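Sorting Bench FAQ: Trays, Bins and Small Parts
Flendemero Repair Training Center

Search this site Go

3 min read

Who may use the sorting bench?
Any enrolled trainee may use it. Sign the bench log before you begin, and return all parts before you leave.

What is the steel tray for?
Mixed parts are placed in the tray first, on a clean sheet of white paper. Small motors, circuit boards and wire harnesses stay there until they are assigned to one of the yellow bins on either side.

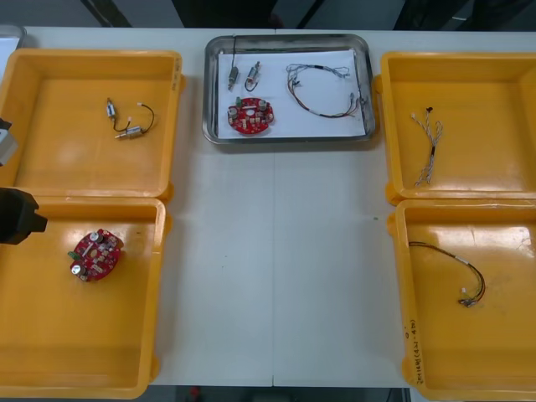
How are the bins assigned?
Each bin takes one kind of part. Motors with their leads attached go together. Harnesses are kept apart from boards — connectors can scratch a board or catch on its components.

Should cables be removed from the motors?
No. Leave the leads and connectors in place. Loose leads are difficult to match later, and the stockroom will not accept them.

May two bins be combined when they are nearly empty?
Please keep them separate. The bins are shallow, and a part with a long lead takes up more room than expected. 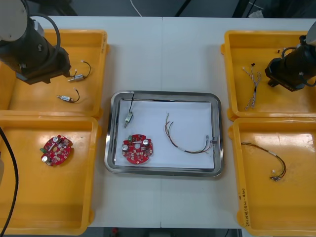 Remedios Robles asks whether a harness with a damaged connector should still be sorted with the others. It should not. Tie a red tag to it and place it on the Hoter shelf, next to cabinet 52.

Where are questions sent?
Write to Didier Guérin at the stockroom desk. Replies are posted on this page.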